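Open day at the Szilágyi pottery, Cokside

I had been meaning to get to Cokside for years, and the Szilágyi open day finally gave me the push. It's a 27 minute ride on the little branch line, then a walk up past the allotments (all broad beans and rhubarb at the moment), and you can smell the woodsmoke well before you find the gate.

The tour starts in the clay store, which sounds dull and is nothing of the sort! They dig some of their own clay from the bank behind the yard and leave it to weather over the winter, then blend it with a smoother one bought in from Vevero. We were all handed a lump of each to squeeze. The local stuff is gritty and smells like a river, and I would happily have gone home with a bucket of it.

Next came the throwing room, where 16 of us squashed in along the wall to watch a bowl being made from start to finish. It took less time than I need to butter toast. I had a go afterwards and made something closer to a hat, but the potter was very kind and showed me how to keep my elbows tucked in.

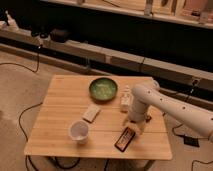 Glazing was my favourite part. Their greens come mostly from copper, and the same bucket can give you bottle green, moss or nearly grey depending on where the pot sits in the kiln. There's a whole wall of test tiles with pencilled notes on the back, and we were allowed to take them down and turn them over. I lost half an hour there without noticing.

The big kiln is called Fukotia — it has a brass plate with the name on it — and it takes 30 hours to fire. It was cold for the visit, so two at a time we could duck inside and look up at the arch, where years of ash have run down the bricks like dark honey.
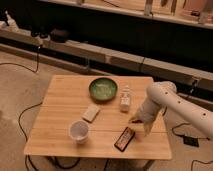 Tea was in the yard, with a very good seed cake, and the seconds shelf opened straight after. I bought a jug with a slightly wonky handle and a pair of egg cups. The next open day is in May and booking is by phone only. Wear old shoes, as the path down to the clay bank is slippery even in dry weather, and take cash for the shop.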